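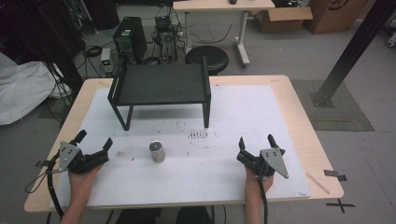 25 September 2018

We finally gave up on the old coffee table and I've spent most of the long weekend thinking about furniture, which is not how I planned to use it.

The trouble started with the move to Granano Street. The lounge room in the old place was long and narrow, and everything we owned had been bought to suit it. The new one is close to square, with a door in three of the four walls and a heater in the other. The couch only goes in one spot. Once it's in, there is a gap of 8 centimetres between the arm and the hallway door, so the door opens if you don't push it hard.

I tried the bookshelf in the spare room first. It fitted, but it covered the only power point, and I wasn't going to run an extension lead under the bed for the next however many years. It's now in the hallway with the bottom shelf left empty for shoes. I quite like it there.

The dining table was harder. Ours came from a clearance at Younis when we were first renting and it has never been level. We'd had a folded bit of cardboard under one leg for so long that the removalists packed the cardboard. The floor here slopes the other way, so for two days I thought the problem had fixed itself, and then I moved the table closer to the window and it came back. I've put screw-in feet on it. They were $30 for the set and took longer to fit than they should have because the timber had split near one of the old holes – glue, clamp, leave overnight, start again.

I looked at new tables as well. Cenenero had a decent one in their catalogue but delivery out here was over $100 and they wouldn't take it past the front step. The Pultska showroom had nothing under two metres long. I don't know who has the room for these. I sat at a few of them, got told about the oil finish, and went home.

A few things I'd do differently if we moved again. I'd measure the doorways as well as the rooms. I'd sell the big stuff before the move and not after, as we paid to shift a wardrobe that went on the nature strip within the week. And I'd live with the boxes for a bit longer before deciding where anything goes. We had the desk in the front room by the first night and moved it again when we found out how much sun that window gets in the afternoon.

The coffee table has gone to the tip shop. For now we're using a storage trunk with a tray on it. The lid is slightly domed so mugs need to go in the middle of the tray – everyone has worked that out except the dog.

Still to do: curtains for the front room, a rug if I can find one that isn't grey, and something for the corner behind the laundry door. I'm hoping to have it all sorted by November, when my parents come down and will want somewhere to sit.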